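**Dallitow users' board – Setup and maintenance – Humanoid unit, refrigerator cell: grip and start position**

**Ashwin Kandasamy** wrote:

Members responsible for the bottle task at Prarkedgate have asked for the current setup procedure. The revised version is given in this post and replaces the November notes.

Hand closure on the right side should be checked before every session. The check uses a plastic bottle of liquid held level, gripped near its bottom end, in front of the open drawer. The torso should remain close enough that the elbow is not fully extended. Closure is to be rechecked after 300 cycles, or sooner if the bottle turns in the fingers.
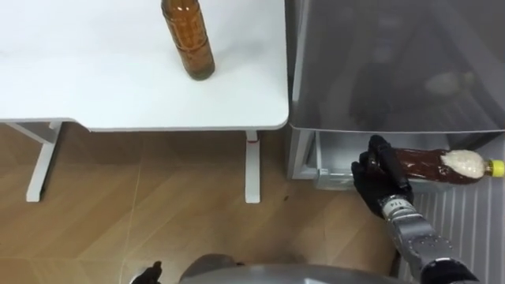
**Rhun Skyrme:** I must disagree with the interval. At Nimgate we recorded 47 slips before reaching 300 cycles, and nearly all of them followed a change of glove. The recheck should be tied to the glove, with the cycle count kept only as an upper limit.

**Ashwin Kandasamy** wrote:

The point is accepted in part. A glove change will be added as a trigger. The limit of 300 will stand until other sites report their figures.

**Dwynwen Edwards** wrote:

Could the start position be stated as well? Our operators use at least 3 different ones, and error 666 on the Jarman controller appears mostly at the first arm movement.

**Ashwin Kandasamy** wrote:

The unit should stand upright beside the table, facing the refrigerator, with both feet flat and the near arm hanging straight. The tabletop is to be cleared first. The floor cable should run behind the unit in a wide curve, away from the feet.
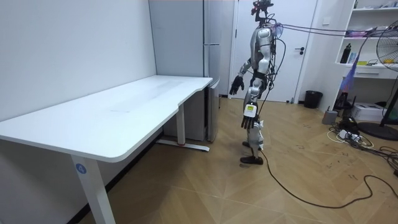 Once the unit is in position, the operator should enable the arms one at a time, right arm first, and wait for the controller to confirm each. Error 666 at this stage normally indicates that a joint was moved by hand after power-up. The correct response is a full restart – clearing the message alone is not sufficient.

**Rhun Skyrme:** We clear the message and continue, without ill effect so far. A full restart costs us a good part of the morning.

**Ashwin Kandasamy** wrote:

That practice is not supported by the procedure. Please send me the logs.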